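Chapter 7
Putting Things Away: Household and Shop-Floor Chores

7.1 A screwdriver and a tray

Most chores, at home or at work, come down to moving an object from where it is to where it belongs. A cup goes to the shelf, a sock to the drawer, a tool to its bin. We start with one of the smallest chores of this kind. Two robot arms share a table, and a screwdriver is to be put in a yellow tray.
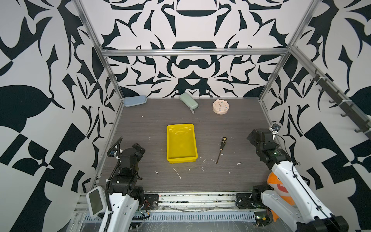
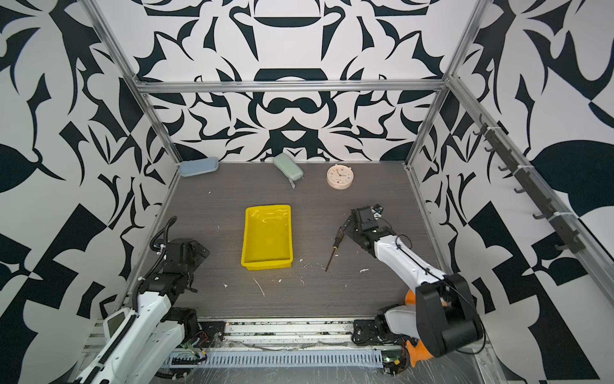
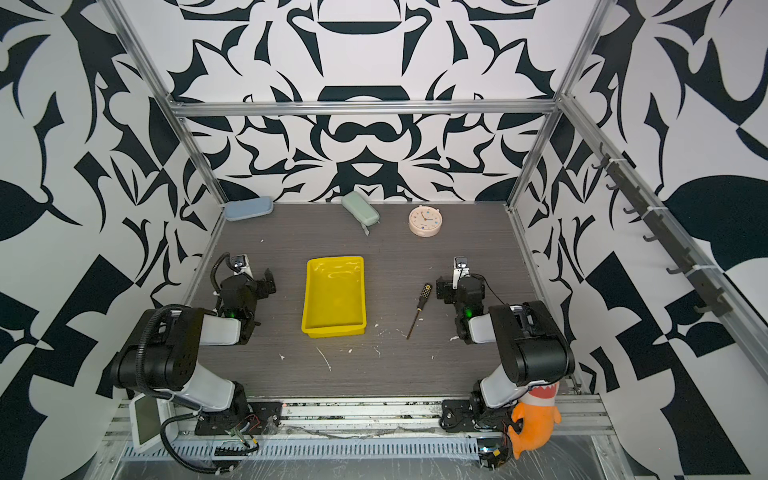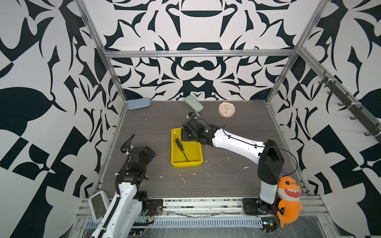
Figure 7.1. The tray task. In the first three views the screwdriver lies on the table to the right of the tray. In the fourth it lies inside the tray.

A child of three can do this without being taught. A factory robot of the 1980s could also do it, provided that the screwdriver was always in exactly the same place and facing exactly the same way. The interesting question for this chapter lies between those two cases. What does a machine need in order to put away a screwdriver that somebody has simply set down?

We will use the tray task as a running case through Section 7.6 and return to it in the problems at the end of the chapter. You should have read Chapter 4 (grippers) and the first half of Chapter 5 (cameras and calibration) before going on. Chapter 6 is useful but not required.

7.2 What counts as a chore

In this book a chore is a task with four features. It is short, usually under a few minutes. It is repeated, but never under quite the same conditions. It uses objects that were made for human hands. And the result is judged by a person who was not necessarily watching while it was done.

The second feature is the one that gives engineers trouble. Traditional automation works by removing variation. Parts arrive in fixtures, lighting is constant, and people are kept behind a fence. Nobody will rebuild a kitchen that way, and very few small shops will either. The machine has to accept the variation as it comes.

The fourth feature is easy to overlook. Suppose a screwdriver ends up in the tray with its tip over the rim. Has the chore been done? A bench mechanic would probably say yes. A person stacking trays would say no. Before a machine can be measured, somebody has to write down what done means, and in practice that rule is often written after the first arguments rather than before them.

7.3 The parts of the task

Abilio Quintana, who taught the laboratory course from which this chapter grew, used to ask his students to put a pen in a cup with their eyes closed and then list everything they had needed to know. The lists were long. For the tray task we can group the items under five headings.

Finding. The machine must locate the screwdriver and tell it apart from whatever else is on the table. A long thin metal shaft is harder to locate than a thick handle. It covers few pixels, and it may reflect the light or disappear against a dark surface.

Choosing a grasp. A screwdriver can be held by the handle, by the shaft, or near the balance point between them. Each choice has a cost. The handle is easy to grip, but the tool may swing in the fingers as it is lifted. The shaft is thin and lies close to the table, so the fingers have to come down very low.

Lifting. The object leaves the surface and its full weight passes to the fingers. Slipping is most common here. Many systems have no direct way to sense a slip and find out only when the camera shows an empty gripper.

Carrying. The arm must clear the wall of the tray with the object as well as with the gripper. A planner that treats the tool as part of the arm will manage this. A planner that forgets the tool will knock the tray.

Releasing. The fingers open, and the object drops or settles. With a shallow tray there is little to go wrong, although a tool let go too high can bounce or roll.

A two-armed machine adds a sixth heading, sharing. One arm may do all the work while the other keeps clear, or one may steady the tray while the other lifts the tool. The second arm widens the choice of methods and also adds one more thing to run into.

7.4 Can machines do chores yet?

The short answer is that they can do some chores, some of the time, slowly. The longer answer depends on who is asking and what rate of failure they will put up with.

Consider the Lodstead trial, which we will use for its figures in several places. Lodstead is a small repair shop that takes in hand tools and garden equipment. The owner, Shahram Karimi, wanted loose tools cleared off the benches and sorted into trays at the end of the day. A pair of arms was set up at one bench and run through the spring. By April 26, 2022, when the trial closed, the log held 2951 attempts to put a single tool in a tray.

The trial was run in blocks. In one block of 400 attempts the tools were laid out by the person operating the arms. In a later block of 600 they were left however the mechanics had dropped them. The success rate was clearly lower in the second block, and the reasons were ordinary. Tools lay across each other. A rag covered a handle. A wrench had been left partly under the edge of the tray. None of these would have slowed down a person.

Karimi's own view of the trial is worth quoting because it is the customer's view. "I could live with it being slow," he wrote in his notes. "It had all night. What I couldn't live with was coming in to find it had stopped on the third tool and waited for me."

This brings out a difference between the shop and the home. In the shop, slow work after hours may be acceptable as long as it gets finished. In the home, people are usually present, and a machine that takes two minutes to put away one spoon is in the way of dinner. On the other hand, a household will often forgive a spoon in the wrong drawer, while a shop may not forgive a tool in the wrong tray.

Omid Dehghan, in the Titasum lecture notes, sorts chores by what it costs to fail and try again. A screwdriver that slips from the fingers can be picked up again. An egg can't. His advice is to begin with chores in which a second try is free, and the order of topics in this chapter follows that advice. Tools and trays come first, then cloth, then dishes, and liquids are left for last.

7.5 Three ways to get the motion

There are three common ways to produce the arm motion for a task like the one in Figure 7.1.

The first is to program it. An engineer writes the steps, and the software fills in the positions from the camera. Programmed motion is easy to check and easy to repair. It is also brittle, and each new tool may call for a new rule.

The second is to plan it. The software is given a model of the arms, the table and the tool, and it searches for a path. Planning deals well with obstacles that have been measured. It does poorly with things that haven't been, such as a cord that trails off a bench.

The third is to learn it from people. A person guides the arms through the task many times, and a model is trained to produce similar motion from similar camera views. Learned motion can cope with more variety than the other two - a new angle, a tool with a different handle - but it is hard to say in advance where it will fail. It also takes a good deal of patient work by the people who do the guiding.

Most working systems mix the three. The Gollau bench described in Section 7.8 uses learned motion for the grasp, planned motion for the carry, and a short program to open the fingers over the tray. Jamshid Babaei, who maintained it, reported that most of his repair time went to the places where one method handed over to the next.

7.6 How to read a success rate

Before you go on to the sections on grasping, a word about numbers. A success rate means little unless you also know the following.

- who placed the objects before each attempt
- how many tries were allowed before the attempt was called a failure
- whether a person stepped in, and how that was recorded
- what counted as done

The Mazandarani rule, used in the problems for this chapter, scores an attempt as a success only if the tool is fully inside the tray, both grippers are clear of it, and no one has touched anything since the start. It is a strict rule. Under a looser one the same machine on the same night can look a good deal better, and you should try both when you work Problem 7.2.

Kianoush Golestani's worksheet for the tray task is printed at the end of the chapter. Fill in the first column now, before reading Section 7.7. It asks for your own estimate of how long each of the five parts takes a person and how long it would take a pair of arms. You will need the estimates again in Section 7.9.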